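Neighbors Help > Home & Walls > Paint and Primer

Why does my gray paint look like a different color depending on the time of day?

Posted 21 Jun 2026 by Aslak Hägglund

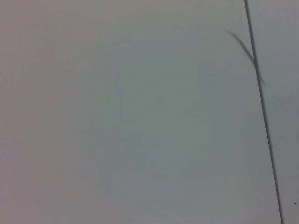 So I repainted our back bedroom in May and I'm starting to think I'm losing it. The color is called Jevdale, from the Nundar line, and on the chip it was a plain, quiet gray. That's what I wanted! The room used to be a loud yellow and I was tired of it. But now I walk in with my coffee in the morning and I'd swear the walls are green. Then after dinner I go in to shut the blinds and the wall by the closet is kind of pink. My wife says it's gray and I should leave it alone.

I did two coats with a regular roller over one coat of primer. The window faces north and there's a big maple right outside. The ceiling light is whatever bulb was in there when we moved in, a pretty yellow one. The floor is a reddish wood that I like and don't plan to change.

Is this bad paint? Did I not stir it enough? I have almost 2 gallons left and I'd rather not buy more, but I also don't want to look at a green room for the next ten years. The lid has the mix number 2815 on it if that helps anybody. I called the store and the guy just told me gray is gray.

sjoberg_paints_sometimes

Gray is definitely not gray, and whoever told you that should spend a weekend behind the tint machine. I worked a paint counter for three years in college, and "my gray turned blue" or "my gray turned green" was probably the complaint I heard most. Just about every gray you can buy has a bit of something else in it — green, blue, violet, a little red — and you don't notice on a small chip because you're looking at it under store lights with a hundred other chips around it.

I don't think your paint is bad. North light is cool to begin with, and once the maple leafed out you started getting daylight that has bounced off a whole lot of green. The pink by the closet at night sounds like your yellow bulb plus that red floor throwing color back up at the wall. Lay a white bedsheet over the floor one evening and look again. If the pink calms down, there's your culprit.

Before you repaint anything, change the bulb. Get one marked somewhere between warm and cool (3500K is a decent middle) with a CRI of 90 or better, and live with it for two weeks. I did this in my own hallway and ended up keeping a color I'd been cussing at since we moved in.

If you still hate it after that, paint a sample on a big piece of poster board. Leave a white border around it so the old color doesn't mess with your eyes, and move it from wall to wall at different hours. Don't dab samples straight on the wall like I used to, you'll see the bumps forever.

On the stirring — poorly mixed paint usually shows up as streaks or as a change where you opened a new can. Did you switch cans partway around the room? If there's no line where that happened, I wouldn't worry. Next time pour them all in one big bucket first.

Rasteo

just paint it white

dottie in the blue house

Please don't go white, it does the same thing and then you're mad at white! We had a white dining room that looked like mint ice cream every summer (neighbor's hedge).

I agree with the bulb idea. I'd also hang some curtains before deciding. Ours are cream, and they warmed the daytime up a lot. The leftover paint will keep fine if you wipe the rim, tap the lid down tight, and don't let it freeze in the garage. I lost 20 dollars' worth of trim paint that way.

Your wife may be right, by the way.

Last updated: 3 days ago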